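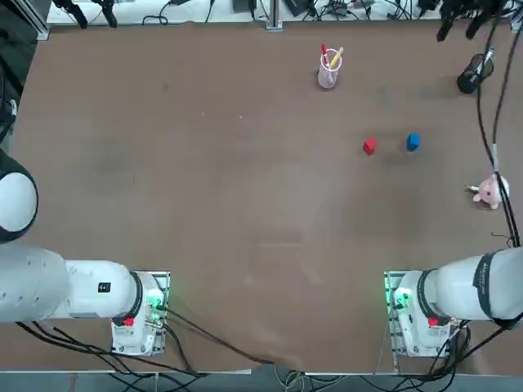 A clear, faintly pink pen holder with a red-capped marker and a yellow pen, and two small cubes close by.

The Cup at the Back of the Desk

Most desks have one. It may be a mug with a chipped rim, a jar that once held jam, or a plastic cylinder bought in a pack with a stapler and a tape dispenser. It holds pens, and after a year or so it holds everything else too: a dead highlighter, a coffee stirrer, a key that fits nothing in the building.

The pen holder rarely gets much thought. People will spend an afternoon choosing a chair and a month putting off the purchase of a lamp, then drop their pens into whatever is nearest. It is one of the few things on a desk that gets handled all day, though, and small differences in shape and size change how well it works.

Grivholm, a stationery shop that has been selling to offices and schools since before most of its customers used computers at work, keeps 20 kinds on its back wall. The clear ones outsell the rest. Staff at the shop put this down to the fact that a customer can see the bottom. A paper clip or a lost eraser shows up through the side, and so does the ink that has leaked from an uncapped pen. Tinted versions do nearly as well, pink and smoke gray ahead of the others, with green a long way behind.

Clear plastic does have its problems. It scratches, and it shows dust along the inside of the base where a cloth won't reach. A bottle brush and a little dish soap take care of that. Rubbing alcohol is good for ink on some plastics and will cloud others, so try a drop on the underside first.

Height matters more than width. A cup that comes a little past the middle of a standard pen will hold it at a slant without letting it tip out. Anything much taller and short pencils disappear. Anything much shorter and one heavy marker can pull the whole thing over, especially if it is the only thing in there. A few coins or a flat stone in the bottom will steady a light one.

Then there is the matter of how many pens to keep. Inon, a small firm that clears out and reorganizes offices, asks its clients to empty every cup and drawer onto one table before any sorting starts. One insurance office with a staff of fewer than a dozen turned up nearly 200 pens and markers. More than half were dry. The office had been ordering a new box every February.

Inon's method is simple. Scribble with each one on scrap paper. If it skips twice, it goes. What is left gets divided by use, and each desk gets back a pen for everyday writing and a marker for labels and boxes. Anyone who wants more can go to the supply shelf. Most people don't go.

A nearly empty holder looks odd at first to someone used to a crowded one. The pens lean out to the sides and fan apart at the top. They are also easy to grab without looking, and the one you want comes out without bringing three others along.

Caps should stay on. Felt-tip markers that will be standing for weeks do better stored tip down or flat, as the ink settles away from the tip when they stand cap up. Ballpoints can go either way, though a pen left point up for a long stretch may need a few strokes on scrap paper to get going.

Where to put it is mostly a question of which hand you write with. Far enough back that an elbow won't catch it, and on the writing side. Left-handed people who share a desk tend to lose this argument. A second cup solves it, and Grivholm sells the plain ones in packs of 2.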